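Bellen Kitchen & Table
Table linen / Cloths / Waffle weave

Cullance Waffle Tablecloth

Sizes: square, long, round
Cloth: cotton, waffle weave
Weight: 498 grams per square metre
Wash: 30 degrees, gentle spin
Made by: Wuisan

We've wanted a proper waffle tablecloth in the shop for years, and the Cullance is the one we kept coming back to. Waffle weave is everywhere in bathrooms and on beds, but for some reason it rarely gets as far as the dining table, which is a great shame as it does so many things a flat cloth can't. It has spring in it. Plates sit down softly, cutlery doesn't clatter, and when the light comes in low from one side (winter breakfasts, mostly) the little squares throw tiny shadows and the whole table looks different from how it did at lunch.

How the weave works

Waffle cloth gets its texture from the way the threads are crossed. Some of them are left to float over their neighbours before being tucked back in, and as the cloth relaxes those longer threads pull up into ridges, with a small hollow in the middle of each square. Nothing is pressed or printed on, so you can't iron it out for good. Iron it as flat as you like and the next wash brings it back!

It also means there is a lot more yarn in the cloth than you'd guess from looking at it. Pick up the long size in its wrapper and you'll notice the weight straight away. We love this. A heavy cloth hangs straight down at the sides, stays where you put it, and doesn't lift at the corners when someone opens the back door.

The hollows are handy with spills too. Water tends to spread out into the squares and soak in before it can run for the edge of the table, so you get a bit of time to find a tea towel. Red wine is still red wine, mind you, and wants cold water as soon as you can manage it.
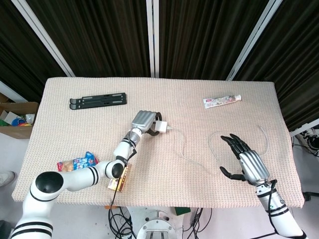 Pale waffle texture with dark pleated curtains behind.

Choosing a size

The Cullance comes in three sizes. The square is meant for small kitchen tables and for garden tables that come indoors when the weather turns. The long one suits a table that seats 6, with a decent drop at each end. The round one is cut from a single width, so there's no seam down the middle, and the hem is turned by hand on the curve to keep it from puckering.

Please measure your table before you order, and then measure how far you'd like the cloth to hang. People are often surprised by how much the drop changes things. A short drop looks neat and leaves knees free, a longer one feels more like a Sunday. Waffle weave draws in when it's first washed, and the sizes on the order form are the sizes after washing, so don't add anything on for shrinkage. It will be larger when you unfold it. Wash it before you decide it's too big!

Colours

Oat, Clay and Ink. Oat is the warm, creamy one and goes with nearly any plate you own. Clay has more red in it and is lovely with plain white china. Ink is a deep blue that nearly goes black by candlelight, and it's the one to pick if your household is heavy-handed with gravy.

Each colour is dyed in batches and there can be a slight difference from one batch to the next. If you're buying two cloths to use side by side, put them in the same order and we'll match them for you. Fabric swatches are free, just ask.

Looking after it

Wash it on its own the first time. New waffle cotton gives off a fair bit of fluff, and you don't want that on your black trousers. After that it can go in with anything of a similar colour. Use less powder than you think and leave out fabric softener altogether, as it coats the threads and the cloth stops soaking things up.

Give it a good shake while damp, pull the edges square and dry it over a rail or on the line. Tumble drying on low is fine and makes it fluffier. We never iron ours, though a quick press along the hem is nice if you've got guests.

Watch out for rings, bracelets and cats. The floating threads can catch, and a pulled loop should be eased back through with a blunt needle. Don't snip it.

Under the cloth

On a wooden table we'd use the Pokavon felt underlay as well. The Cullance is thick, but it isn't heatproof and a hot casserole dish still needs a trivet. The underlay is sold by the metre and cuts cleanly with ordinary scissors. Trim it a little smaller than the table top so it doesn't show at the edge.

Goes well with

Cullance napkins, sold in sets of 6
Cullance runner, Oat and Ink only
Pokavon felt underlay

Delivery and returns

Cloths are sent out folded in paper. You can return one unwashed within 30 days, in its wrapper if you still have it. Washed cloths can't come back unless there's a fault in the weaving, in which case send us a photo of the spot and we'll sort it out.

Clay in the round size is out of stock at the moment. More are due from Wuisan in February.

Page updated Jan 26, 2024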